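Caderno da oficina - maio de 2023
Patine e fundição, peça da Parvaneh

Retomo aqui o que ficou por escrever do ensaio com a patine nova. A Parvaneh Rashti quer as três colunas em bronze com um verde quase mineral, sem aquele aspeto de torneira velha que sai quando se carrega no nitrato de cobre. O fornecedor, a Clolico, garante que o produto deles dá esse tom em duas demãos. Fiz quatro chapas de teste e em nenhuma o vi.

Chapa 1: bronze jateado, aquecido com maçarico, duas demãos a pincel. Castanho sujo, com pontos verdes junto à aresta.
Chapa 2: igual, mas pulverizado. Mais uniforme. Continua castanho.
Chapa 3: base de fígado de enxofre, escovada, depois o produto. A melhor das quatro, embora o verde só pegue onde a escova deixou risco.
Chapa 4: a frio, deixada de um dia para o outro debaixo de plástico. Azul-turquesa de piscina. A Parvaneh gostou desta, o que me preocupa.

Desconfio da conversa da ficha técnica sobre "profundidade cromática". O que interessa é saber se aguenta ao ar livre, e disso a ficha não diz uma palavra. Pus as chapas 3 e 4 no pátio, viradas a sul, meia superfície encerada e meia por encerar. Volto a olhar para elas em setembro. Até lá não assino nada.

Fundição. O Valeriano Ibarra insiste que a textura rachada da coluna do meio se consegue vertendo o metal mais frio. Tentámos num cadinho pequeno. O que saiu foi um enchimento incompleto, com uma dobra a meio que ele chama de "acidente feliz" e eu chamo de refugo. Cortei-a para ver por dentro: porosidade até perto do centro. Numa peça de parede passava; numa coluna com 880 mm que vai ter gente encostada, não passa. Proponho fazer a textura na cera, com espátula quente, e verter à temperatura de sempre. Dá mais trabalho e não tem o romantismo do acaso - paciência.

A casca cerâmica do segundo molde abriu fissura na descera. Remendei com barbotina e fibra, mas não gosto de remendos tão perto do gito. Se alguém a for queimar sem mim, a subida é lenta até aos 600 graus e depois fica lá uma hora inteira. O termopar do forno pequeno anda a mentir; comparei com o outro e marca 26 graus a mais. Descontar.

Contas: cera castanha chega para a coluna que falta, a verde está no fim. Pedir lixa e escovas de latão. O orçamento da Skumular para o transporte vem sem seguro, outra vez. Responder a pedir o valor completo, por escrito.

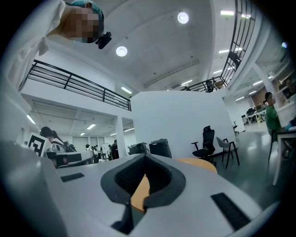 Wayne Gagnon acha que estou a ser injusto com o vertido frio. Segundo ele, a dobra só apareceu por o canal de alimentação ser estreito de mais, e com um gito mais largo a textura saía inteira e sem poros. Pede mais um cadinho antes de se desistir da ideia, e oferece-se para refazer a árvore de cera.

Fica registado. Um gito mais largo explica a falta de enchimento, não me explica os poros no centro. Faz-se o ensaio, um só, com 100 mm de altura e o metal pesado antes e depois, e corta-se a meio à frente de toda a gente. Se sair limpo, mudo de opinião nesta mesma página.

Falta ainda decidir a base. A Fatemeh Nouri mandou o desenho com os pernos roscados por baixo, mas sem indicar o diâmetro. Perguntar-lhe antes de furar seja o que for. As chapas 1 e 2 estão na prateleira de cima, com a etiqueta no verso, e são para guardar.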